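I bought a ticket to the Dumach reunion show against my own advice, and I've spent the days since trying to work out what I paid for.

Seventy-two dollars, for the record. Then a 40 percent service fee on top, which the checkout page calls a "venue partnership charge." The room in Covholm holds 1320 people and was almost full, so somebody had a good night.

I'll give them the drummer. She was sharp, and she kept "Memon" from falling apart when the singer came in a full bar early. The rest of the set was the second album played in order, with the same pauses and a speech about how this town has always been special to them. I looked up a clip from the night before. It's the same speech, word for word, with a different town in it.
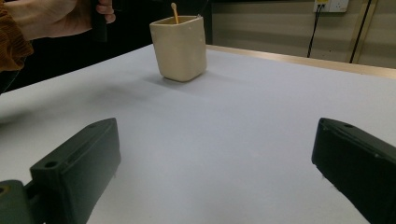 *Small cup on a white table, one stick in it.*

My friend Geeta Tyagi thinks I'm being unfair. She says a band that hasn't played together in nine years is allowed to be careful, and that she cried during the slow one. Fine. I didn't, and I know all the words.

What bugs me more is the opener. Drakach had twenty-five minutes, no lights to speak of, and a bass player who seemed to be working things out as he went. Two of their songs didn't really end. I'd still rather hear those again than sit through another encore where the band leaves for ninety seconds with the guitars already tuned and waiting.

There's talk of a live record in August, taken from this run of shows. The press release says "raw and unfiltered." I'd like to know which night they picked, and whether it matters. Geeta has already ordered hers on vinyl, so I guess I'll hear it at her place.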